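FOR IMMEDIATE RELEASE

Ustside Shared Workshop Opens Plans for Rollora, a Two-Armed Tape Sorter Built by Members

TALPUR, Feb 11, 2025. Ustside, the shared workshop on the east bank in Talpur, today announced the public release of the plans, parts list and control software for Rollora, a small two-armed machine that picks up rolls of masking tape and moves them in and out of a container. The machine was designed and assembled by members of the workshop using its own benches, printers and hand tools. All files may be used, changed and shared without charge by individuals, schools and other workshops.

Rollora was built to handle a plain household and workshop chore. Rolls of masking tape are used throughout the Ustside building for painting, finishing, labeling and holding parts in place while glue sets. They come back in every condition and are left in every corner. The members who proposed the project chose tape as the first material because it is cheap, does not break when dropped, and is found in nearly every garage and craft room in the country.

"We wanted a first build that a person could repeat at home with patience and a modest set of tools," said Rigoberto Manríquez, project lead for Rollora. "A roll of tape has a hole in the middle and a soft edge. It can be lifted from the inside or held from the outside. That gives a beginner two ways to solve the same problem, and it shows very quickly whether the arm is going where it was told to go."

About the Machine

Rollora consists of two arms, each ending in a gripper with a pair of tapered black fingers. A small camera is mounted at each wrist and looks down past the fingers to the work. The arms can be driven by an operator through a pair of hand controls, or they can play back motions learned from earlier sessions. An operator can stop both arms at any time with a single switch, and the published instructions require that the switch be installed and tested before power is supplied to the motors.

The total cost of parts for the finished machine was $3,407, including the two cameras and the power supply. That figure does not include a computer, shipping, or parts that were damaged during assembly and had to be replaced. Members who already own a computer suited to the work can run the software on it without special equipment. The arms run on 24 volts, and the wiring is laid out so that each joint can be disconnected and serviced separately.

The finger design went through more changes than any other part of the project. Early fingers had square ends and tended to push a roll away before closing on it. The present fingers narrow toward the tip, so that one can be lowered into the core of a roll while the other stays outside. Builders who expect to work with smaller rolls are advised to print the fingers at the size given in the plans before making any changes. The opening between the fingers is set in software and should be checked again each time a finger is replaced.

The work area is kept low to the ground. This decision was made early in the build, when a raised stand was found to shake as both arms moved at once. Builders with a heavy, well-braced table may prefer to use it. The software makes no assumption about the height of the work, provided that the arms and the surface are measured together during setup.

How the Arms Were Trained

Between the first complete assembly and the release of the plans, members recorded 906 operator sessions. In each session, one person guided the arms through a short task, such as lifting one roll and setting it down in a new place. The recordings include those in which a roll was dropped or missed. These have been kept in the collection and marked, so that other builders can decide for themselves whether to use them.

Operators were asked to vary the starting positions and to include rolls of different sizes and in different states of wear. Used rolls proved to be a useful addition. Dirt changes the way a roll looks to the camera, and a machine that has been shown only clean stock may fail to respond properly to an older roll. The recordings also cover layouts in which rolls lie close together, lean against other objects, or are partly hidden from one of the cameras.

Motion playback remains slow. Rollora is not intended to match the speed of a person, and Ustside makes no claim that it saves time in daily use. When one arm passes in front of the other, the second may pause until its own camera has a clear view. Rolls standing on edge are still a weak point and are best laid flat by the operator before a session begins. These limits are described in full in the notes that accompany the plans.

"People are free to improve on what we have done, and we hope they will tell us how they did it," said Manríquez. "The wrist joint is the part I would look at first. It works, but it takes too long to put together, and there is one screw that can only be reached with a short driver."

Support for the Project

Clasia, a parts supplier in Talpur, provided motors at cost and lent measuring tools during the final weeks of assembly. Clasia did not take part in the design of the machine and does not sell a finished version. Ustside paid for the remaining parts from its general project fund, which is open to proposals from any member in good standing.

Members contributed their work without pay. The build took place in the rear bay of the workshop, outside the hours reserved for classes, and remained open to observation by other members. Changes to the design were written in a shared logbook, and a clean copy of that logbook is included with the release. It records settings that were tried and dropped as well as those that were kept, and may be of help to builders who run into the same trouble.

At the Work Area

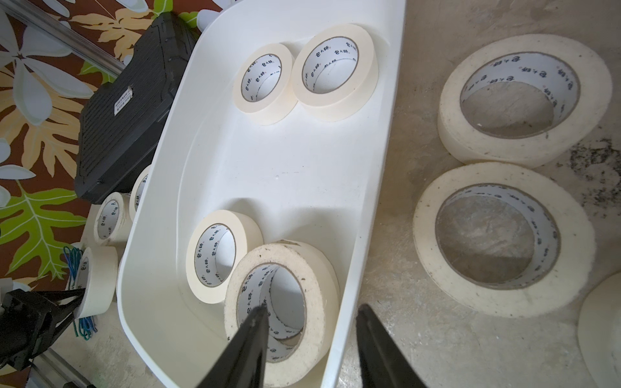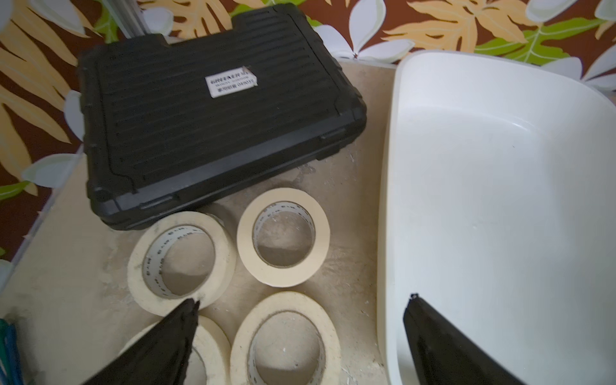 Rollora's gripper fingers at work among rolls of masking tape, with the white container and black case.

What the Release Includes

The Rollora release includes the following materials:

Drawings and print files for both arms and all four fingers
A full parts list with acceptable substitutes
Wiring diagrams and a checklist for first power-up
Control software with setup instructions
The recorded operator sessions, with notes on each group
The build logbook, in edited form

The instructions are written for adults with some experience of basic wiring and small hand tools. Younger builders should work with an adult at every stage. Ustside asks that anyone who builds the machine read the section on safe clearances before placing hands within reach of the arms. The power supply must be switched off and unplugged before a finger or a camera is removed.

Schools and workshops that wish to adapt the plans for a class may do so. Printed copies of the assembly guide can be requested from the Ustside front desk for the cost of paper and postage.

Open Bench Sessions

Ustside will hold two open bench sessions in February for people who are considering a build of their own. Members of the project will be present to answer questions about parts, assembly and software, and visitors will be able to operate the arms under supervision. Each session is limited to 24 people. There is no fee, but places must be reserved in advance through the front desk. Visitors are asked to wear closed shoes and to tie back long hair.

Work on Rollora will continue after the release. Members plan to revise the wrist joint, shorten the setup procedure and extend the recorded sessions to other round items, beginning with spools of wire. Corrections to the published plans will be posted with the original files and listed by part number.

About Ustside

Ustside is a member-run shared workshop in Talpur. It offers bench space, tool access, storage and classes in woodworking, sewing, electronics and small machine building. Membership is open to adults living in Talpur and the nearby towns, with day passes available to visitors who have completed the safety orientation.

Media Contact

Rigoberto Manríquez
Project Lead, Rollora
Ustside Shared Workshop, Talpur

Requests for interviews, or for a visit to the rear bay while the machine is running, may be left at the front desk during opening hours.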